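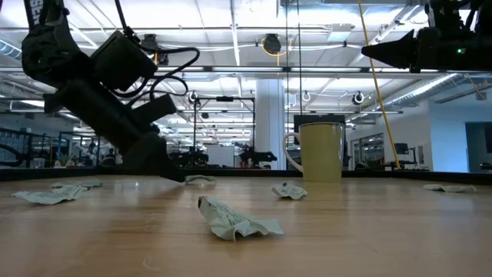
*La mesa con los papeles y la taza.*

# ¿Cómo mantenéis despejada una mesa de madera clara que usa todo el mundo?

**mesaclara70** · 31 de julio de 2023

Buenas. Pregunta de orden y también de madera. La mesa es de uso común y siempre acaba igual: papeles arrugados repartidos por todas partes y alguna taza que se queda. En la foto son seis papeles y una taza amarillo verdosa con el asa blanca.

Me interesan dos cosas:

1. Cómo conseguir que la gente tire los papeles sin tener que ir detrás.
2. Qué hacer con las rozaduras de la madera. Son leves, pero con las luces del techo se notan.

La mesa la compramos en febrero, de la serie Lano, a un carpintero de Trorkcombe. No recuerdo qué acabado lleva.

---

**Liesbeth Postma**

Lo primero se arregla con una papelera pequeña encima de la mesa. Si está en el suelo, a dos metros, no la usa casi nadie. En mi trabajo pusimos un bote de metal con tapa basculante y los envoltorios desaparecieron en una semana.

Lo segundo depende del acabado. Si es aceite, se repasa y listo. Si es barniz, yo no tocaría nada todavía.

---

**virutas_321**

No estoy de acuerdo con la papelera encima. Ocupa sitio, huele si alguien tira una piel de plátano y al final los papeles se quedan al lado, hechos una bola. Yo he tenido las dos cosas y prefiero una repisa vacía debajo del tablero y una norma: el que se levanta se lleva lo suyo.

Sobre la madera: echa una gota de agua en una esquina y espera diez minutos. Si oscurece, es aceite o cera. Si se queda en bola, barniz.

---

**Liesbeth Postma**

> una norma: el que se levanta se lleva lo suyo

Esa norma la tiene todo el mundo y las mesas siguen como siguen. La bolsa se cambia cada día y no huele.

---

**Emmett Esposito**

Yo miraría antes qué papeles son. Los de la foto llevan algo impreso en gris, y el de delante tiene letras. A mí me parecen envoltorios. Si es siempre lo mismo, busca de dónde salen y pon la papelera allí. En nuestra oficina eran los azucarillos. Cambiamos a un azucarero y se acabó.

De la taza no digo nada, una taza en una mesa es normal. Eso sí, con posavasos - los cercos en madera clara salen fatal.

---

**mesaclara70**

Gracias. He hecho la prueba del agua y se queda en bola, así que barniz. Lo de los papeles lo miro, creo que son casi todos de caramelos.

¿Algún producto para las rozaduras? Me han hablado de la cera Mornimell.

---

**virutas_321**

Con barniz, la cera disimula una temporada y luego se pone pegajosa si te pasas de cantidad. Limpia primero con un paño húmedo bien escurrido y seca en el sentido de la veta. La mitad de las marcas suelen ser suciedad. Si después siguen ahí, pulimento suave con un trapo de algodón, sin apretar.

Lija no. Ni de 3.000, que luego queda una zona mate y se ve más que la rozadura.

---

**Emmett Esposito**

Yo sí usé la de 3.000 en una mesa barnizada, con agua, y quedó bien. Pero hay que hacer el tablero entero. Si es solo por tres marcas, no compensa. Cien veces antes el paño.

---

**Liesbeth Postma**

Para el pulimento, el de Berchtold me ha ido bien. Prueba antes en un rincón.

---

**mesaclara70**

Pues empiezo por el paño y por un bote encima de la mesa. Si molesta, pruebo la repisa. Posavasos compro mañana.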